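1/ A thread on the Kiltau set, as a few of you asked after I mentioned it in February. It's the small assembly kit from Skuvodico: a purple base, a green block, a brown post, a black bracket and some pegs. Mine is part number 3784, the coloured version. There is a grey one as well and I would skip it. Parts are a lot easier to talk about when you can say "the red one".

2/ It weighs 400 grams in the box and the instruction sheet is one page, folded, with the writing very small. I've put mine in a plastic sleeve. The drawings are fine. The words under them were written by someone who had already built it.

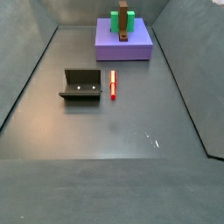

3/ My rule with this kit is to get the base sorted before touching the small stuff. The sheet has you lay everything out in a row first, and I don't bother. The purple block goes at the back, the green block goes on top of it, and the post stands in front of the green. Leave the bracket and the red peg lying on the table until you want them. Check which way the foot of the post faces too. You want it sticking out towards you, so the round hole is where you can get at it.

4/ The bracket is the part that gets most of my complaints. It's an L shape and it's black, so on a dark surface it's easy to lose track of which side is up. I've been setting it flat on the table to the left of the red peg to see how it looks before deciding anything. I had it backwards for a whole evening once and blamed the peg.
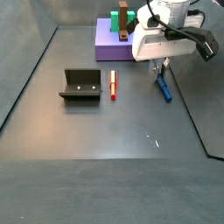
5/ Surface matters more than I expected. I tried this on the kitchen table at Crenshaw, which has a bit of a slope, and every peg I laid down went for a walk. Flat and matte is best. A low wall around the sides is good as well, for the same reason.

6/ Pegs. I stand mine up behind the base when I'm not using them. They take up less room that way and you can tell the colours apart without bending down. If yours won't stay standing, run a fingernail around the bottom end and feel for a burr. Two of mine had one. A few strokes with a nail file fixed it.
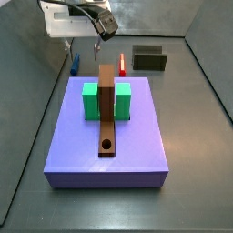 The blue and red pegs standing behind the purple base.

7/ Someone asked about spares. Zarnley carries single pegs and brackets but not the base, so look after the base. My last order took a good while to arrive and the colour was a shade off the original. It fits, which is all I wanted.

8/ I haven't tried the larger set with the 162 pieces. If anyone has it, I'd like to know if the post is the same size, as I'd rather not buy a second one. Photos of the foot end would help.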